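Let the Field Stay Empty

Apr 14, 2019

The town of Tovia owns a field on the east side, past the rail cut. It is mowed twice a year and has no benches, no path and no sign. In March the council put forward a plan to change that. The plan calls for a paved loop, 76 parking spaces, a splash pad and a small stage, and it came from a planning firm called Vasiliauskas.

I think the field should be left alone.

I have lived three streets over for a long time and I walk there most evenings. People fly kites on it. Kids play a kind of baseball with rules I have never worked out. In winter somebody always makes a ski track around the outside. The town paid for none of this beyond the mowing.

The trouble with open ground is that it looks like a job left undone. A planner sees a blank on the map and wants to fill it. Then every piece gets a use, and each use shuts out a few others. You can't fly a kite over a parking lot, and a stage is a stage even on the 360 days when there is no show.

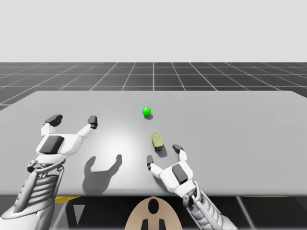
A reader in Otutberg wrote to me after my last column and said I was being selfish. Her town had a field like ours, she wrote, and older people never went near it, as the ground was rough and there was nowhere to sit. Once the path went in, her mother started going out again.

I take that seriously. A few benches by the road would be fine with me, and so would a gravel path along the near side – wide enough for a wheelchair and a stroller to pass. That would cost a small part of what the plan asks for, and it could be done this summer.

What I object to is the rest of it. We already have a stage at Julia Park, and it seats 400. I have been to shows there with half the seats free. The new one would seat 600. The plan doesn't say who is going to sit in them.

The council votes in 3 weeks. Written comments can be left at the front desk of the town hall until the day before.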